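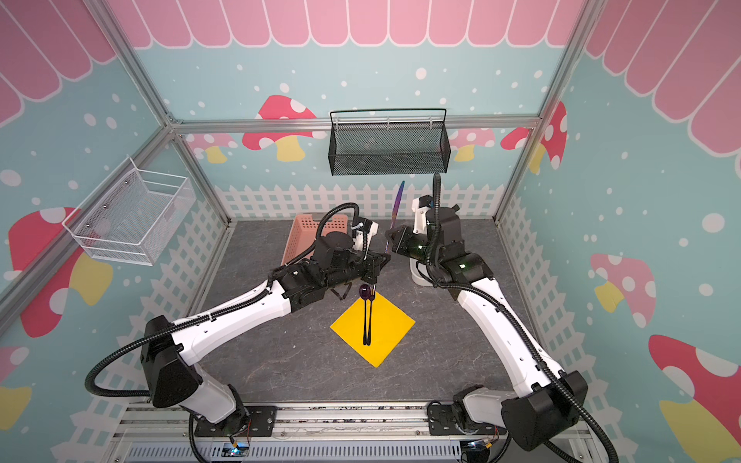
## Napkins and cutlery: common questions

**Which napkin is used for a cutlery set?**
The plain square one. Yellow is the standard colour at Honholm sites; Marnent supplies the same cloth in other shades, and these may be mixed within one order. Finished size is 25 cm each side before washing.

**Why is the napkin laid as a diamond?**
The cutlery runs from one corner towards the centre, which leaves the two side corners free to fold over the handles. A napkin laid square to the table edge gives a shorter fold and tends to open in the tray.

**Where do the spoon and fork go?**
Side by side on the napkin, heads towards the upper corner, handles pointing down to the centre. They should not overlap.

**Does the knife go in the same fold?**
Only in the three-piece set. The two-piece set is spoon and fork. Knives are issued separately on request -- state this on the order form.

**Can dark-handled cutlery go in the dishwasher?**
Yes, on the normal cycle. Remove it before the drying stage if the handles have begun to dull. Dull handles are not a fault and are not exchanged.

**Are plastic baskets and wire baskets interchangeable?**
No. Perforated plastic baskets are for the table. Wire-mesh baskets are for the wall and must hang from their own fixings.

**How many sets are in a case?**
225. Part cases are not sold. The order code is 978 for all colours.

**How should napkins be washed?**
At 40 degrees, without softener, which reduces absorbency. Iron flat while slightly damp. Expect shrinkage of up to 2 per cent on the first wash.

**Who replaces missing pieces?**
Zastden, for orders placed from January onwards. Earlier orders are still handled by Mavromatis -- quote the number on the delivery note.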